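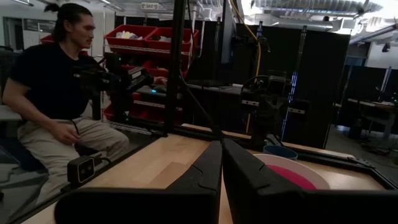 The table from the gripper's side, with two bowls waiting and an operator seated at the left.

Open day at Harnotmont: your questions, answered as plainly as we can

Marin Lazarević and Manuela Mazza went along for the members' newsletter. Neither of them sells robots. Questions came in by email before and after the visit.

What was the demonstration?
Tabletop handling. Two-fingered grippers on black arms, a few household items, and a person seated close by. The hosts, Zustden, called it "everyday manipulation". We'd call it moving bowls.

Was the robot working by itself?
Depends which part you watched. In the first half a person guided the arm the whole way. In the second half the arm was said to be running on what it had learned. We had to ask which half we were in, and we don't think visitors should have to.

Did it work?
Mostly, at the easy end. It picked up a bowl and put it down again more often than it failed. When Manuela asked if she could move the bowl to the other side of the table first, she was told that wasn't part of the program. Make of that what you like.

How fast is it?
Slow. A bowl you or I would shift without thinking took long enough for Marin to write two lines of notes. Zustden says speed comes later. They said the same in April.

The handout says 2,000 practice runs. Is that a lot?
We asked what counted as a run and got two different answers from two staff members. One included the failed tries, the other didn't. Until that's sorted out we wouldn't repeat the number at a dinner party.

Will this be in my kitchen soon?
No. Look at what stands around one small table: more than one arm, rails, posts, camera bars, cables and racks of red bins. A home version would need to lose nearly all of that, and we heard no plan for how.

What do the cameras record?
The table and whatever is behind it, and that can include people. We were told visitor footage is deleted after 7 days. We asked for that in writing and are still waiting.

Is it safe to stand near?
Visitors were kept behind a taped line and staff had a stop button within reach. Marin asked to see the button used and they did it for him straight away. Credit where it's due.

Were Dorer and Auer there?
Dorer had a stand with brochures and no machine. Auer was on the program but didn't show.

Is it worth the trip?
If you like seeing how things are built, yes. The people running the arms were more frank than the people handing out the brochures, so go and talk to them. If you're hoping to see a robot do your dishes, stay home and do your dishes.

Does it cost anything?
Entry is free. Parking isn't, and the machine only takes coins.

Can I send in a question?
Yes, through the newsletter address. We'll add the reply about the footage if we get one.

Last updated November 18, 2019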